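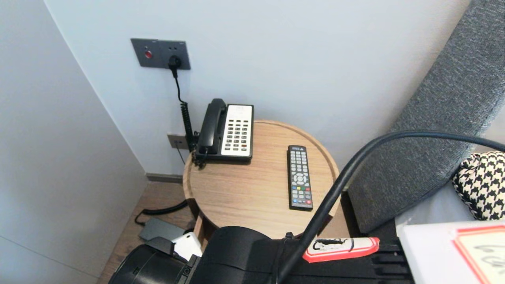

September, Flaruvside, bedroom setup. Started 9:40, finished a bit after 4.

Finger comparison, second day. Same arm, same wrist camera, same Flostberg controller as yesterday. The only planned change was the fingers: Vidmar fabric-covered pair in the morning, Sorna molded pair after lunch, Vidmar again for the last hour to check that the arm hadn't drifted. Mattes ran the arm. I kept the log and reset the objects.

Controller first. Firmware is still 926. Mattes wanted to update before starting and I said no, we'd lose the link to yesterday's runs. Command-to-motion delay measured at the fingers came out at 244 ms on the first check and the same on the repeat. Slow for teleoperation, but it was slow yesterday too, so the comparison stands. Setareh thinks most of it is the video path. She's going to time the camera separately.

**Remote control, lying flat**

The one that gives trouble. A remote is slim, the sides are smooth, and there's very little edge to get under. On the bedside table you also have the rim to think about, plus the phone behind. Coming straight down with the fingers across the narrow side works if the camera is square to the object. If the wrist is rotated even a little, one finger lands first and pushes the remote sideways until it stops against something.

Vidmar: 13 tries, two drops, one miss. Both drops happened during the turn to vertical, not at pickup. The open frame gives when it touches the table, so Mattes could come down a bit too far without tripping the force limit. I'd call that the main point in its favor. With the stiff fingers he had to stop 5 mm above the wood and close from there.

Sorna: 13 tries, four drops, three misses. Two of the misses were force-limit stops, so arguably the controller's fault. Left them in the count and marked them F in the sheet. When the Sorna pair does get hold of the remote it holds it better. Less sag, and you can tell from the wrist view which way it's pointing, because it stays where you put it.

Slip: the Vidmar fingers let the remote pivot slowly when it's held near one end. Held near the middle there was no pivot we could see in the log video. Asked Mattes to always go for the number pad area, and the later runs were cleaner.

**Holding it upright next to the board**

The test is to have the remote standing on end with the board over part of it, then hold for a slow count and back out without touching the board. The wrist camera is not much help. The text on the keys is upside down from that side, and once the end of the remote is under the board you're judging depth from how much of the keypad is left.
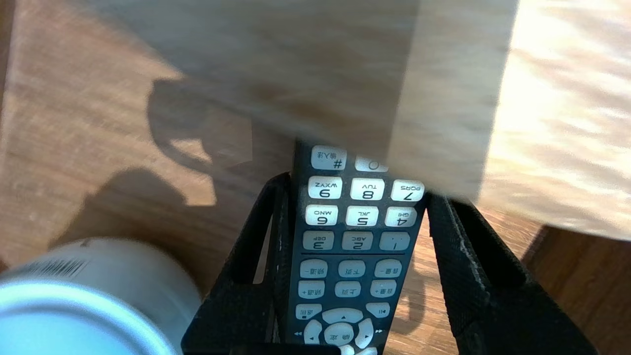

Mattes got used to it by lining up on the thin line between the numbers and the keys with 频道 and 音量 on them. If that line stays level across the view, the remote isn't tilting. He did it by eye. We could draw a guide line on the operator display, and I've put that on the list for Setareh, low priority.

Sunlight matters more than I expected. The upper keys wash out nearly white while the lower ones are in shade, and auto exposure hunts when the arm's shadow moves across the table. Tried fixed exposure for three runs. The shaded parts got too dark to use, so went back to auto. Would like to try a fixed value in between, with the curtain half closed.

Wear on the Vidmar pair: the right finger has a frayed light gray patch along the inner edge. Left finger looks fine. I don't have a clean photo from before yesterday to compare, so no idea how fast it's going. Need to take one of every new pair before it goes on the arm. Mattes wants to swap left and right and see whether the wear follows the finger or the side. Agreed, but not in the middle of a comparison.

**Phone handset**

Only got through a few of these. Both pairs can get around the handset. The coiled cord is the problem, since it hangs on the wall side and the arm has to reach over everything to clear it. Not counting these runs toward anything. If we keep the phone in the object set it should be turned so the cord comes out toward the room.

**Cabling**

The arm cable arches up higher than it needs to and gets close to the headboard when the wrist goes right. Added one more tie at the elbow at 2:15. Runs before and after that are not quite the same arm, strictly speaking, but the delay check was unchanged.

**Last hour, Vidmar again**

Pickup results matched the morning. No sign of drift.

To do:

- Setareh: camera timing on its own, then with the controller in the loop
- Mattes: raise the force limit one step for the Sorna pair and rerun the flat pickups
- me: photos of the spare fingers, front and inner side, before they get used
- cushion runs moved to tomorrow, start with Sorna so the order is reversed
- ask Vidmar if the cover comes as a separate part or only with the finger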